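Last updated: August
Reading time: 7 min

Ye-ji Ahn

Notes on the Clollitz stack, mostly the perception-to-control boundary. Long thread. It assumes you have tuned an impedance controller at least once and regretted it.

The problem we set ourselves is deformable containers: bags, sacks, liners. Two arms, a head camera, and an object whose shape is a function of what you did to it a moment ago. Rigid-object pipelines give you a pose. A bag does not have a pose in any sense the planner can use.

Our first version pretended it did. We fitted an oriented box to the segmented point cloud and planned both grasps against the box. It works on a full bag with the top twisted shut. On a half-empty bag the box is mostly air and the fingers close on nothing.

Second version, the one running now: no object pose at all. Perception publishes a set of candidate contact patches, each with a normal, a local stiffness guess and an age. The planner picks a pair. Everything downstream is written in terms of patches.

The age field matters more than I expected. A patch is a claim about a surface at the time the image was taken. Once either arm touches the bag, every patch within reach of that contact is suspect, whether or not we have a new image of it.

So we have an invalidation rule. On contact, patches connected to the contact point along the visible surface get their confidence multiplied down by geodesic distance. Patches on a separate fold keep more of theirs. It is crude and it has removed most of the confident grasps at thin air.

Black polythene is a bad material for depth. The active sensor returns holes wherever the film faces away, and specular spikes on the creases. If you fill the holes by interpolation you invent a smooth bag. The planner likes smooth bags very much and will choose the invented part every time.

We stopped filling. Holes stay holes, and the hole boundary is carried as its own feature. A crease next to a hole is often a good place to pinch, so throwing that information away was costing us twice.

Colour helps less than people think on the film itself and more than people think at the opening. Anything pale or saturated inside the mouth of the bag gives the segmenter an edge it can hold on to. The trouble is that it then labels the contents as a hole in the bag, or as a separate object lying on top. Both are wrong and they fail differently. 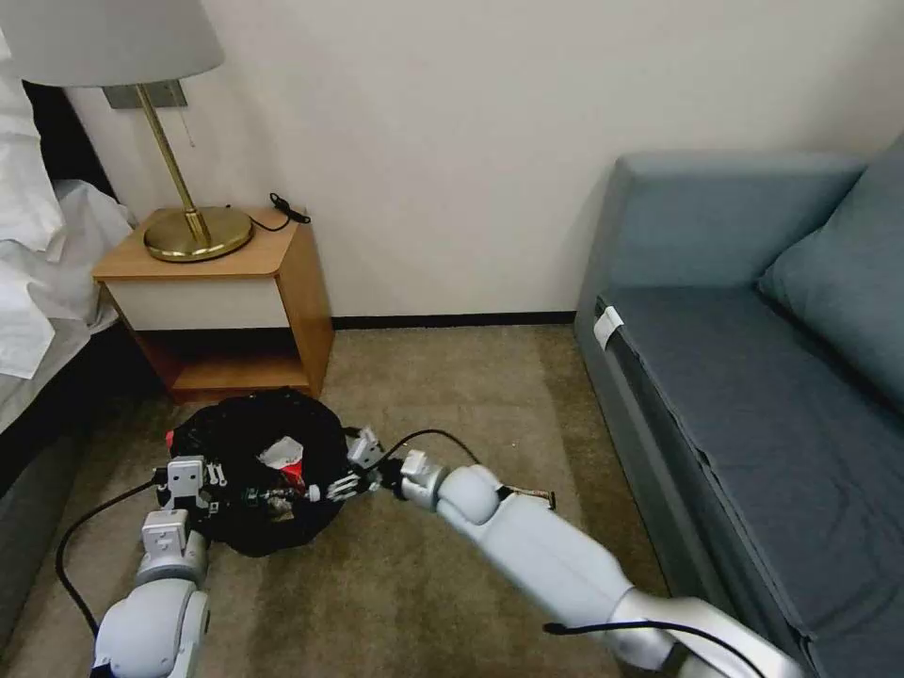
The fix was to add an explicit "interior" class and train the boundary between film and interior as a rim. The rim is a polyline, open or closed. If it is open, some of it is folded under or hidden by a hand, and the planner is told so.

Self-occlusion is the ugly part. With a head-mounted camera and two arms coming in from below, the hands cover the region you care about at exactly the point you need to see it. We mask the arms using forward kinematics plus a dilated mesh. The dilation has to cover calibration error, cable movement and whatever the fingers are doing.

On cables: they are not in the URDF. They move, they are black, and against black film the segmenter will merge them with the bag without hesitation. We had a patch proposed on a cable for most of an afternoon before anyone overlaid the candidates on the raw image.

What we do now is keep a swept volume per cable, learned from free-space motion with no objects present. Any patch inside a swept volume is rejected. It is conservative and it costs us some valid grasps near the wrist. I can live with that.

Control side. The arms run a Cartesian impedance loop, and the planner sends it targets with stiffness attached. Translational stiffness on approach is 400 N/m, dropping to 200 N/m along the patch normal once contact is declared. The tangential axes stay at the approach value or the hand wanders.

Contact detection from joint torques alone is hopeless for this. A bag pushes back with almost nothing. By the time the residual clears the noise floor, you have already moved the whole thing. We use the residual as a late confirmation and rely on finger proprioception for the early signal: commanded closure against measured closure, filtered, thresholded per finger.

Finger thresholds drift with temperature. There is a calibration routine that opens and closes each hand in free air at start-up and stores the baseline. If you skip it the system declares contact in mid-air about as often as you would fear. The launch file now refuses to arm the controllers without a fresh baseline.

The two end effectors do not have to match. That was an early decision and I am glad of it. The planner queries each side for what it can do (pinch, hook, press, support) and assigns roles from the answer. One side holds, the other works. Roles can swap, but only through a state where both are in contact, otherwise you drop the thing.

Role assignment is a small search, nothing learned. For each pair of patches it scores reachability, predicted occlusion of the rim, and how much cloth-like material sits between them. That last term is geodesic minus Euclidean distance. Large slack between the hands means you can pull for a long time before anything happens.

Planning happens in two layers. The outer one picks roles and patches and is allowed to be slow. The inner one is a sampling MPC on end-effector velocities with a horizon of 2 seconds. It does not model the bag. It models the arms, the floor, the furniture and a penalty for crossing the rim at a bad angle.

I tried modelling the bag. A mass-spring sheet with parameters fitted online. It looked lovely in the viewer and was wrong within a few steps of contact, every time, and the MPC trusted it. Without the model the controller is more timid and gets more done.

Furniture is in the planner as boxes with generous padding, from a one-off scan of the room. Padding is asymmetric - more on top of low tables, less on the sides - as lamps and loose leads live on top and are badly represented in a scan. The elbow is what hits them. The hand is usually fine.

Floor contact deserves its own post. Carpet has no single height. The plane fit gives you a mean, the pile compresses, and a finger aimed at the mean will sometimes drag. We let the target go slightly below the plane and cap the downward force. The cap does the work.

Tooling. We log everything through Welludia, which is our own thin layer over a message recorder. The useful part is that planner decisions are logged with the full candidate list, including the rejected ones and the rule that rejected them. Replaying a run tells you what it wanted to do before it was stopped.

The replay tool is called Hurkitz. It steps on planner decisions instead of on time. You press a key, it jumps to the next decision, shows the image the patches came from (not the latest image, the one they came from), and draws patches coloured by age. I wrote it in an evening and it has found more bugs than the test suite.

Typical bug found that way: timestamps. Head camera frames were stamped on arrival, joint states on acquisition. The offset was small when the network was quiet. With both hands streaming tactile data it grew, and the arm mask slid off the arm. You could see a thin crescent of wrist labelled as film.

All stamps are now at acquisition, with the clock offset estimated per device and published as a topic. If the estimate gets stale, perception goes quiet and says why. The controllers hold position. I prefer that to a stack that carries on with bad data and a green status light.

Regression set: 3000 decision points pulled from logged runs, each with the image, joint state, candidate list and a label saying whether the chosen pair was reasonable. Labels are mine, so the set encodes my opinions. A change that flips a labelled decision has to be looked at in Hurkitz before it merges.

It does not measure task success and I do not quote it as if it did. It tells me when I have broken something I already understood. For anything else you have to run the arms.

Simulation gets asked about a lot. We use it for kinematics, role logic and the state machine. We do not use it for contact with film. The Londoño branch has someone's attempt at randomising sheet parameters widely enough to cover real bags. The policy it produced was very careful and never picked anything up.

Known issues, current build. Rim tracking loses identity when the mouth closes completely and reopens; it comes back as a new rim and the planner forgets which side it was holding. Patches on tags and printed labels get stiffness guesses that are much too high. Role swap can deadlock if both sides report "support" and neither reports "pinch".

The deadlock has a timeout, which I dislike. The proper fix is to make the capability query depend on the current grasp, so a hand that is already supporting can say what it could turn into. The message type exists. Nothing fills it in yet.

Next on the list is regrasp without looking. When the rim is fully hidden by a hand we stop and retract to get a view. A person would just slide their fingers along the edge. We have the finger signals to do a poor version of that, and the blocker is the patch format, which insists every patch comes from an image.

I will probably add a source field and let tactile patches through with a very short lifetime. If you have done something similar with a mixed visual and tactile contact set, I would like to know how you handled the ageing. Mine currently uses the same decay for both and that cannot be right.

One correction to an earlier post in this thread: the stiffness drop is applied over a ramp, not as a step. The step version is still in the old config and it rings. Check which file you are loading.

Contact: Ye-ji Ahn, via profile | © Clollitz | Back to top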